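# Sketia field easel, one month in

I paint portraits and the occasional self-portrait, mostly in oil. I bought the Sketia in April to replace a Barbier box easel that had lost a leg bolt.

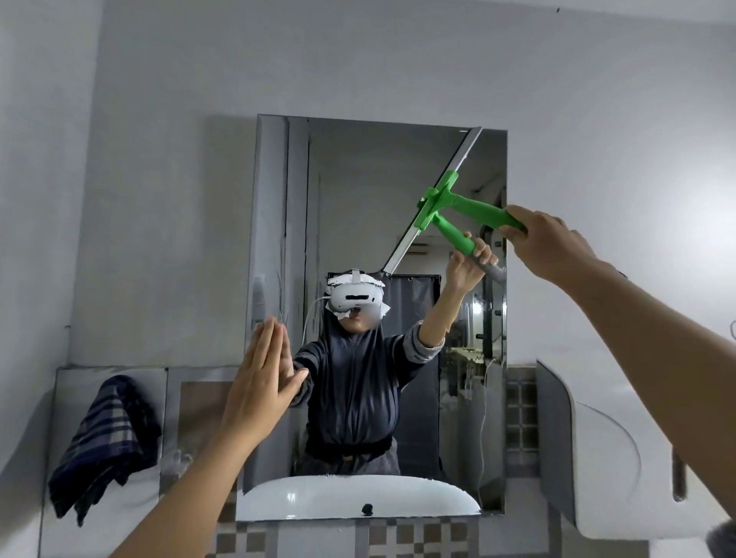
## Setup

Out of the bag it takes me a minute or two. The three legs pull out and lock with thumb screws, and the mast slides up from the middle. It holds a canvas up to 40 inches tall. I tried a 41 inch panel and the top clamp would not close over it.

The instructions are a folded sheet with drawings and no words. The drawing for the tilt hinge is upside down compared with the part in the bag.

## Painting on it

With an 18 inch canvas it is steady. I can scrub in a background with a stiff brush and nothing moves. With anything near the height limit the mast flexes a little at the joint – enough to notice on fine work around the eyes, and I ended up resting my hand on a mahlstick.

The tilt goes forward far enough to kill glare on wet paint. The Barbier never did that well.

The tray is too small. It fits my Burneleo palette or my jars, so the jars go on a stool. Luvley sells a clip-on shelf that fits the legs, but it costs extra and comes in one size.

## Wear

One thumb screw has started to slip. I put a rubber washer behind it and it has held since. The finish on the tray stained the first day – linseed oil, my fault – and the stain has not come out.

## Would I buy it again

For small and medium portraits, yes. For large canvases I would get a studio easel with a crank and leave this one in the car. Mine is staying in the corner by the window, with the tray folded down.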